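Las plantas beben. Sin boca, sin pajita, sin nada de eso. ¿Cómo?

## Por dónde entra el agua

Por las raíces. Tienen pelitos finísimos que se meten entre los granitos de tierra y chupan. Luego el agua sube por unos tubitos que van por dentro del tallo. Se llaman **xilema** (se dice "silema", fácil).

## ¿Y quién la empuja?

Casi todo el trabajo lo hacen las hojas, tirando desde arriba. Tienen agujeritos, los estomas, y por ahí se escapa agua al aire. Cada gotita que sale tira de la siguiente, porque el agua se pega a sí misma. Como una fila de niños de la mano. Si el primero corre, corren todos!

Una flor cortada ya no tiene raíces, pero los tubitos siguen ahí. Por eso bebe en un florero. 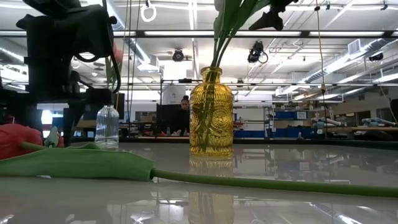
## Haz la prueba

Necesitas: una flor blanca, un vaso, agua, colorante azul. Y un mayor para las tijeras.

1. Corta la punta del tallo, en diagonal.
2. Echa bastante colorante en el agua. Bastante, eh.
3. Mete la flor y espera hasta mañana.
4. Mira los pétalos. ¿Hay rayitas azules? Son los tubitos.

En la escuela de Enholm, la profe Setareh Shokri lo hace con apio. Tambien vale, y se ve muy bien al cortarlo.

## Palabras raras

**Estoma**: agujerito de la hoja.
**Transpirar**: soltar agua al aire. Las plantas lo hacen sobre todo de dia, con sol.

Si sale bien, dibújalo y ponle fecha al dibujo.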